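Review: Lekska two-level tray shelf, with the Narkberg decal sheet
Prepared for the Priltbridge Residence Services bulletin, June
Reviewer: Yayra Odoi

Residence Services was asked to recommend a small shelf for shared washrooms and guest rooms. The requirement was modest: a place for drinking water and a toothbrush, easy to wipe down, and steady when a resident reaches for something in poor light. The Lekska tray shelf was one of five units considered and the only one carried forward to a full trial. The Narkberg decal sheet was reviewed at the same time at the request of Fiifi Antwi, who manages the family rooms.

Construction and finish

The Lekska is a metal shelf with a tray on top and an open compartment below. The finish is gold-toned and looks closer to beige-brown in softer light. It sits well against the cream wall panels used in our newer rooms. Residents in the older building, where the fittings are gray, were less enthusiastic, and a plain white version would be welcome.

The raised lip is the best feature of the unit. A toothbrush laid along the front of the tray stays on the tray. The lip is low enough that a cloth passes over it without difficulty, although the inside corners collect dust and need a second pass. Kwame Ackah, who supervised cleaning during the trial, asked that this be noted for the weekly schedule.

Capacity

Two bottles fit side by side at one end of the tray and leave the other half free for flat items. The lower compartment takes small bottles comfortably. Tall bottles should go on top, where they have no height limit. We kept the 500 ml size on the tray and smaller bottles below, and this arrangement is the one we would suggest to room staff.
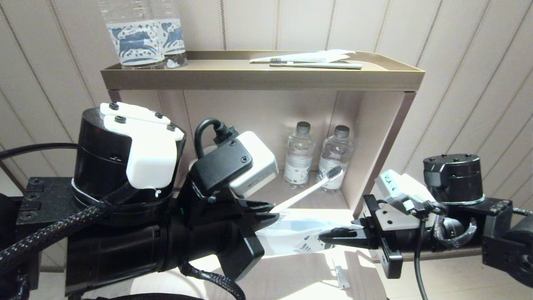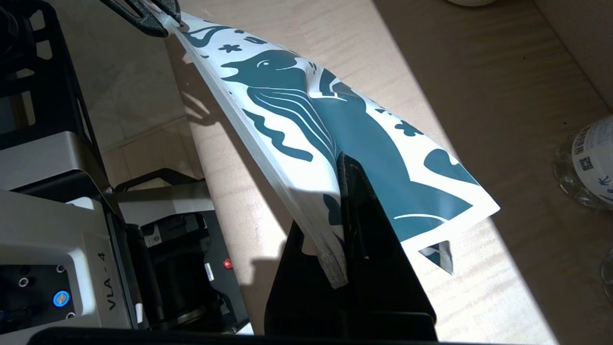
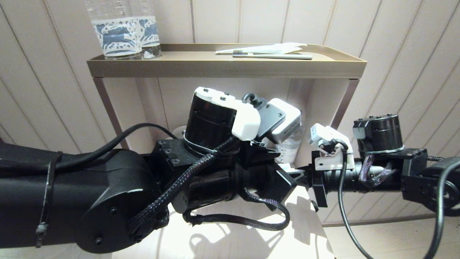 First and third pictures: bottles, a toothbrush and a wrapper on the tray. Second picture: the decal sheet with its teal dolphin design.

The decal sheet

The Narkberg sheet is white vinyl printed in teal with a cartoon dolphin, small flower-like crosses and dots. It is intended to brighten rooms used by families with young children. The print is cheerful without being loud, and the single color makes it easy to place in a room that already has patterned towels or curtains.

The material is flexible and tends to curl at its edges, so application is better done by two people, one holding the upper corner while the other smooths downward. Imad Nassar applied the trial sheets and reported that a careful first placement matters a great deal. We do not recommend fixing the decal to the tray itself, where daily wiping would wear at the edges. A smooth wall or cabinet door is preferable.

Feedback from residents

Comment cards were left in 50 rooms and some 200 remarks were received over the trial period. Most concerned the tray. Residents liked having water within reach and a defined place for a toothbrush - several had previously used the window ledge. The most frequent complaint was that used packaging tends to stay on the tray, and a small bin nearby would help. A few residents asked for a hook for a hand towel, which the Lekska does not offer.

Recommendation

The Lekska tray shelf is recommended for guest rooms and for washrooms with light-colored walls. The Narkberg decal is recommended for family rooms only. Requests for either item should be sent to Nhyira Atinga at the Residence Services desk, with the room number and the wall color stated on the form.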